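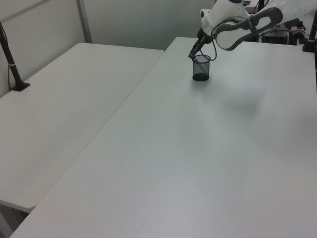

Table cell, arm at the mesh pen cup.

Tuso table cell: setup and care FAQ

Maintained by Dennis Massawe, Stanness workshop. Last revised Wednesday, August 13, 2025.

Who can set up the cell?
Anyone who has done the short induction at Stanness or Løken. If you have only used the old Drultalmont cell, do the induction again. The stop button and the start sequence are different.

What should be on the table before I start?
The pen cup and whatever the job sheet lists. Keep the second table clear too, as the arm can swing over it if someone has changed the home position.

Does it matter where the cup goes?
Yes. Stand it upright near the far edge and run the cup check from the menu. The arm moves over the cup at slow speed and stops with the fingertip just inside the rim. If it touches the mesh, move the cup and run the check again. Do not correct it by editing the stored height.

Can I use a different cup?
Use a mesh one of the same height. We tried a taller ceramic mug last December and the finger hit the rim on every pass. A new cup of any kind needs a new height value, and only Dennis or the Løken lead should enter it.

How much slack should the gripper cable have?
Enough for a loose loop when the gripper points down. Turn the wrist by hand to both ends of its travel with the power off. If the cable pulls tight at either end, let out a little more at the upper clip. If the loop catches on the cup, take some back.

How often do the fingertips need attention?
Wipe them with a dry cloth at the start of each shift. Replace them after 60 hours of running, or sooner if small items start to slip. Don't use alcohol on them. It hardens the surface.

The gripper closes but drops the item. What do I check?
Clean the fingertips first. Then check that the fingertip screws are snug. After that, raise the grip force one step at a time, up to 40 percent. If it still drops at 40, put the old value back and log a fault.

The poles at the back of the tables have moved. Is that a problem?
It can be. Check that each clamp base is tight against the table edge and that the pole does not turn in your hand. Hand tight is enough. After moving any pole, run the cup check 3 times before going back to work.

How do I clean the tabletop?
Damp cloth, no spray. Park the arm and switch it off first.

Can I push the arm out of the way?
Only with the power off, and only by the white housings. Never pull on the gripper or the cable.

Where do I report a fault?
In the cell log, under the Stanness tab. Write the error number, the job name and what the arm was holding. Leave the cell switched off until someone has signed the entry.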